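6. Running the open day demonstration

Visitors love this part, and so do we! The two-arm station draws people in from across the hall, so set up early and give yourself room to enjoy it. Over 181 people came past the Zidia station at our April open day, and plenty stayed for a second round.

Before the doors open

1. Switch on the station and let both arms reach their start position.
2. Stand the three tote bags in a row toward the back wall.
3. Put the small white-and-green box near the middle of the table, handle up.
4. Keep the flowers in the right rear corner. They brighten the table a lot, but the arms need the middle clear.

CAUTION: Keep hands outside the rails whenever the arms have power. Children should watch with an adult.

Showing the two-sided hold

5. Ask the group to gather on one side, then start program 24. Let them watch one full run before you say anything — the quiet moment is a treat.
6. On the second run, press Pause once both grippers are on the box. Point out that they hold it from opposite sides, and show how each cable sleeve loops near the wrist so the joint can turn freely.

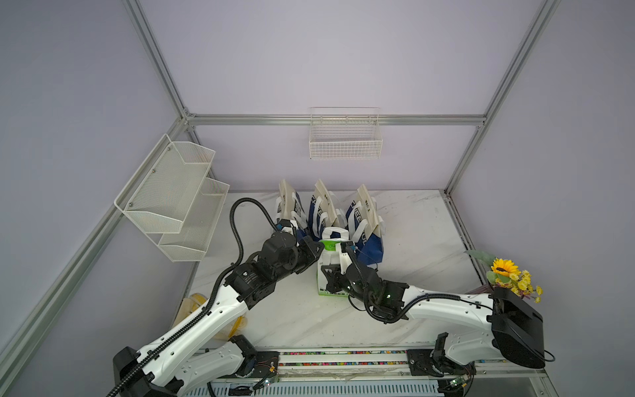 7. Press Resume and take questions while the run finishes.

NOTE: People nearly always ask whether the arms "know" about each other. They do! One controller plans both paths, and Lahcen Ouali's one-page handout explains it with very good drawings.

If the box slips

Press Stop, wait for both arms to come to rest, and cut the power at the wall switch. Set the box back by hand, restore power and start again from step 5. A slip makes a great talking point, so tell the group what you're doing as you go.

After the last group

8. Send the arms home and switch off.
9. Write the number of runs in the station log and return the key to Rodica Anghel at the front desk.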